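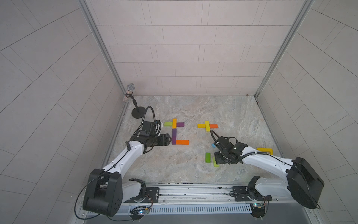
Bathroom and laundry renovations: what to sort out before the tiler arrives

Members asked in September for something on wet area renovations, and Felicidad Dizon has put together these notes from the two she has managed at Draresside, plus a few lessons from the Castillo units. They apply to most flats built with a concrete slab. If yours has timber floors, talk to a builder first.

Start with approval. Anything that disturbs the waterproofing needs written consent from the owners corporation, even if you are only replacing the floor tiles and leaving the walls as they are. Painting, new taps in the same position and a new vanity on the existing plumbing generally don't. The form is four pages and the office has copies. Attach the tiler's licence details, the insurance certificate and a sketch showing where the floor waste will be. Applications without a sketch go back to the owner, and that usually adds a fortnight.

Get the waterproofing certificate in writing and keep it. One Castillo owner had a leak into the unit below three years after the job and couldn't find any paperwork. The repair downstairs came to $545 for the ceiling alone, and the argument over who should pay went on a good deal longer than the plastering.

Tiles are where most people overspend. Large format tiles look clean and have fewer grout lines, but they are harder to lay to a fall, and a small shower floor will need cuts running back to the drain. Smaller tiles on the floor and larger ones on the wall is the usual compromise. A staggered pattern on the wall hides small differences in tile size better than a stacked one. Ask for the slip rating on any floor tile, particularly polished stone or anything made to look like it.

Order ten per cent more than the measured area and check the batch number on each box before the tiler opens it. Dexter Tiongson at Futano, who did the second Draresside bathroom, won't start until he has every box on site. Felicidad thought this was fussy until a late box turned up a shade darker than the rest – the supplier swapped it, but only because it hadn't been opened.

Grout colour is worth ten minutes of thought. White goes grey on floors whatever you do. A mid grey suits most pale tiles and won't need scrubbing every month. Use silicone in the corners and where the wall meets the floor, as grout cracks there.

For noise, the by-laws allow tile removal between 9 am and 3 pm on weekdays. Put a notice in the lift at least two days ahead. Jackhammering carries through the slab much further than you would expect, and residents on night shift have asked for a phone call as well as the notice. Rubble can't go in the shared bins. The Fallberg tip takes clean tile and concrete at $60 a trailer load, or your tiler can include removal in the quote.

Leave the membrane to cure for as long as the product sheet says before tiling, and longer in humid weather. Then stay off the finished floor for a full day.

Approval forms can be picked up from the office or requested by email. Applications received by 10 December 2018 will be dealt with before the office closes for the summer break.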